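Drinkware Gallery: Can Holders, Cans and Tumblers

This page collects the insulated drinkware kept at the Forham apartment. The set was sorted in August, when the hall closet was cleared and everything in it was moved to the bedroom for checking. Each entry gives the item, its type and its condition. Items kept at the Stistis office are on a separate page.

Dimensions are not listed. Most of the holders accept the standard 12 oz can. Slim cans fit loosely and will rattle without an adapter ring. The shelf label is given where an item has one.

Shelf 2, upper row
Ccori tumbler, steel, double wall. Lid gasket replaced. Slight dent near the base, no effect on use.

Shelf 2, lower row
Soder travel mug, push lid. The spring sticks if the lid is stored closed. Store open.

Label 831
Soder flask with screw cap. The finish is worn through at the shoulder. Kept for parts, mainly the cap, which also fits the travel mug.

Bedroom, during sorting
Items were laid out on the bed before going back to the shelves. The sheet keeps the painted finishes from getting scratched, and cylinders roll less on cloth than on the desk.
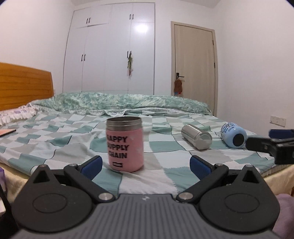 Pink can holder with "HAPPY SUPPLY CHAIN" lettering, upright on the bed. Silver metal can on its side, farther back.

The pink holder was a giveaway from a trade event and has been in the set for three years. The rim is metal and threaded. Check the threads for grit before fitting a ring, and start the ring by hand. If it binds in the first half turn, back it off and start again. The lettering is wiped with a damp cloth only. Solvent cleaners have taken the print off two other giveaway pieces.

Shelf 3
Ccori holder, tall type. Foam base pad missing. Works without it but slides on glass tabletops.

Shelf 3, rear
Unbranded bottle sleeve, zip closure. Zipper pull replaced with a split ring. Hand wash.

Care notes
Wash open holders with warm water and dish soap. Rinse, then stand them upside down on a rack for at least 30 minutes before storage. Do not put painted items in the dishwasher. Gaskets come out for washing and go back in dry. A gasket that has gone stiff should be replaced even if it still seals.

Spare parts
Gaskets, caps and adapter rings are in the shallow drawer under shelf 3, sorted by brand. Ccori and Soder gaskets look alike and do not interchange. The Ccori part has a flat inner edge.

List and captions by Kiros Mekonnen. Corrections to labels can be written on the sheet inside the closet door.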